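I'd been meaning to sit down with Lino Sartori for ages, and it finally happened on August 20, 2019, at the back of the Fakbridge garden centre with a flat white each and a plate of something his sister had baked. Lino has run a mowing and turf business in the district for most of his working life, and he has Opinions about soil (capital O, believe me). 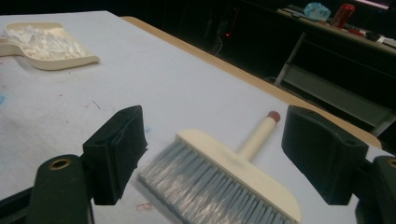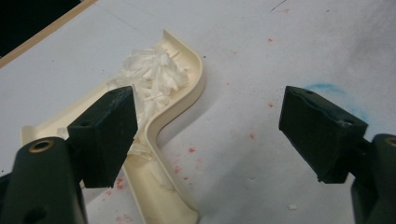
I'd barely got my notebook open before he was off about compaction.

"People ring me up and say the lawn's hungry," he said. "So they've chucked fertiliser at it, twice, and it's still yellow. I get there and I can't push a screwdriver in past the tip. It's like a footpath! You can feed that all you want."

His answer is hollow-tine aeration, and he'll talk about it for as long as you let him. He pulls cores out, lets them dry on top, then breaks them up with the back of a rake. I told him I'd hired one of those spiky rollers once and he winced — properly winced.

"Solid spikes on clay, you're just squashing it sideways," he said. "On sand, go for your life."

The round he's got now is nearly 400 lawns, most of them small, plus the bowling green at Prostska, which he treats like a grandchild. He started with 135 after buying the run from Samuele Marino, who handed over the customer list in an exercise book with the names of all the dogs written down the side. Lino still keeps the dogs up to date.

I asked whether he'd ever wanted to go bigger. He pulled a face.

"Ragnvald Berge was doing 1000 with four crews, and good on him, but he hadn't touched a mower in years. He was doing rosters. I'd be miserable doing rosters."

We got onto mowing height after that, and I'll confess I was hoping for permission to keep cutting mine short. No luck. He leaves buffalo long right through summer and reckons the neatest-looking lawns in February are usually the ones in the most trouble. He sharpens his blades far more often than I'd have guessed, too. "Have a look at the tips of the grass the day after," he said. "If they're all white and frayed, your blade's blunt. Doesn't matter what you paid for the mower."

What about grubs? (My own front lawn was a disaster last year, so this was pure self-interest.) He told me to pour a bucket of soapy water over a patch in the evening and wait to see what comes up before spending a cent on treatment. Lewis MacRitchie over the road spent a small fortune on his, apparently, and the problem was a cracked sprinkler.

There's a new thing on the go as well. Lino and Killian Rolland are trialling a fescue blend under the big trees at the Ó Ceallaigh place, where couch has given up every single year. They've sown 3000 square metres of it, and he's out there most mornings before work having a squiz.

"It's thin on the southern side," he said. "I'm not going to tell you it's marvellous. Ask me when it's been through a summer."

Then his phone went, and it was the bowling green, and he took the last slice with him.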